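3.2 Sorting of returned household goods

The survey covered 3570 returned items received at the Nurdale and Hoseck depots. Each item was given one of seven condition grades by two clerks working apart from each other. Where the grades differed, the item went to a senior clerk, whose decision was final. Open storage containers were preferred to lidded ones throughout, as in Figure 1.

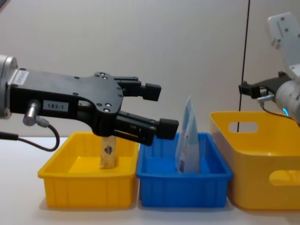 Figure 1. Three open storage containers side by side on a white tabletop.

Agreement between clerks was high for kitchen goods and lower for textiles. Habte found the same pattern in an earlier study of the Birhane stores, although that work used a shorter grading scale. We kept the longer scale - it matches the one printed on the Rultov return form - and trained all 19 clerks on it before the survey began. Small parts such as screws, hooks and spare keys were graded with the item they came with. Parts that arrived alone were left out of the totals. Shallow trays were allowed for small parts at either depot.
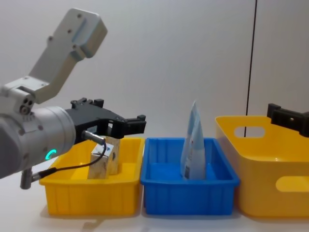
3.3 Limits of the survey

Both depots serve towns of similar size, and the results may not hold for rural stores. Items returned in May were graded under the same rules but are reported separately.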